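Thread, because three people have asked me what I think of "just collect more demos" as a plan. I have been collecting demos since December. I think less of it than I did then.

Setup for those who don't know it: two arms on a rail, one table, someone teleoperating, a policy trained on whatever we record. The task is a dish rack. The vendor deck from Plidora says a task like this needs "a few hundred quality episodes." Quality is doing a lot of work in that sentence.

We have 968 episodes on disk. I went through them by hand last month, coffee in one hand, delete key in the other. 291 of them I would not show to a child I was trying to teach.

What's wrong with the 291: the operator pauses to think. The operator regrasps four times and then gets it. The operator talks to somebody and one arm drifts. A person watching would skip all that. The model gets graded on copying it.

Kavitha Annamalai's position is that the pauses wash out with scale. Maybe! I asked at what scale and got a shrug and a link. I read the link. They had more pauses than us and a much bigger cluster.

Jannik Nolte's position is that we should keep the fumbles so the policy learns to recover. I like this better, but a fumble only teaches recovery if the recovery is any good. Most of ours end with the operator letting go and starting over.

Also, everyone has a style. Yaa comes in low and from the side. Knut goes straight down from above like he's stamping passports. Train on both and you get an arm that starts low, changes its mind, and hovers. I have watched it hover for over 8 minutes.

So we split the data by operator -- not glamorous, no paper in it -- and the Yaa-only policy beat the everything policy on plates. With less than half the episodes. I would love for someone to explain to me again about scale.

(Before you reply: yes, one task, one table, one lab. I don't trust it very far either. Rerun pending.)

Glasses are a different story. Both policies are bad at glasses. Clear glass on a white table is hard enough for me to judge through the camera feed, and I know where the rim is supposed to be. Hartmut Rathjen wants to swap in colored ones. Then we'd have a robot that can do colored ones.

Current layout, which I've been arguing for since the spring: 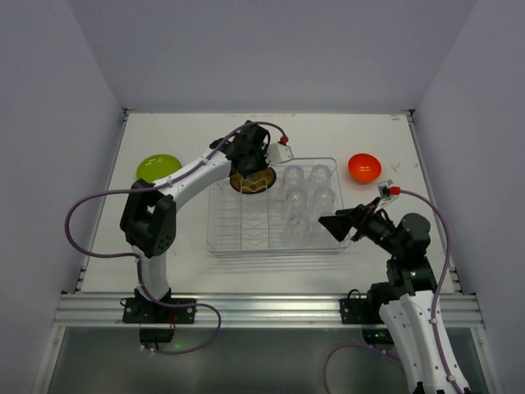 Six clear glasses and a brown dish in the rack, green plate and orange-red bowl off to the sides. Both arms in.

Two things I'd change. The backdrop is plain gray walls and I have yet to meet a kitchen like that. And the rack sits too close to the same spot from one episode to the next, so I can't tell if the policy sees a rack or has memorized a location.

Easy test: move the rack a hand's width and run it again. I've asked for this 2 times. It keeps losing its slot to more collection.

Somebody from Dresenora asked if they could have the dataset when it's done. Sure. Ask me which 291 to throw out first.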